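**Subject: Re: [handling-group] Open day at Kidetti, notes on the crayon bench**

Unai,

Replies inline. I was at the bench for most of the afternoon session, so this covers that station only. Grolcombe had the conveyor cell next door and will presumably write up their own.

> On the January open day, Unai Nieto wrote:
>
> Could someone who went post the setup for the two-arm sorting bench? I want to know (a) whether the arms are fixed to the table or free-standing, (b) what the containers are, and (c) whether crayons are a serious test object or just something visitors recognize.

(a) Both arms sit at the table, one on each side, reaching inward over a green work surface framed in black rail. The rail is the part I would copy. Mernonus uses the same idea on their smaller bench, and it lets you move a base without drilling the tabletop again.
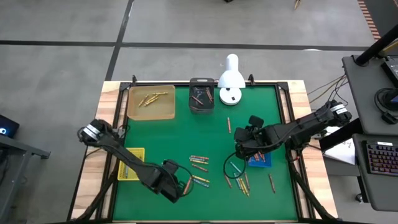
The control loop was stated as 100 Hz on both sides, with arm speed limited to 300 mm/s while visitors were present. I asked whether the limit came off between sessions and was told no, the log has to be comparable across the day.

(b) Plastic bins and trays, different sizes and colors: tan and black at the back, yellow on the left, blue on the right. The task is to sort by color. The left arm gets the yellow container as its near target and the right arm gets the blue one. Anything going to the back can be taken by either arm, and the scheduler decides who yields. That handoff rule was the subject of most of the questions from the floor. The short answer is that the arm with the shorter remaining path goes first, and ties go left.

> Did they reset by hand? Our resets take longer than the runs.

By hand, yes. Crayons go back on the mat in loose groups, with some overlap on purpose. A fully separated layout is too easy, and the Wattanapong planner was tuned on overlapping objects anyway.
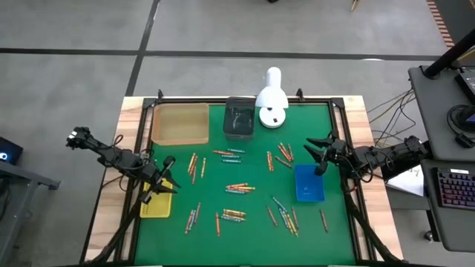 The figure given in the talk was 294 logged picks before the open day, against a target of 500. No success rate was quoted. I asked for one and was referred to the report, which does not have a release date.

(c) Serious enough. A crayon rolls, the paper wrapper and the wax tip do not grip the same way, and two crayons lying side by side are hard to separate with a two-finger gripper. Color is also less simple than it sounds. Orange and red came up as the main confusion pair, and the desk lamp on the bench was part of that discussion. I would like to see the same run with the lamp off.

One more view, low over the mat, for those who asked about finger shape: 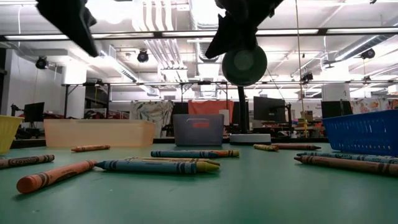 *Gripper fingers over the mat, tips facing each other, with crayons and containers behind.*

The tips are pointed, so contact area on a round object is small. I did not get the fingertip material or the closing force. If anyone has the drawing, please send it to the list and not to me directly.

Slides are supposed to go on the Kidetti page. I will post the link when I have it.

Olaia Lorente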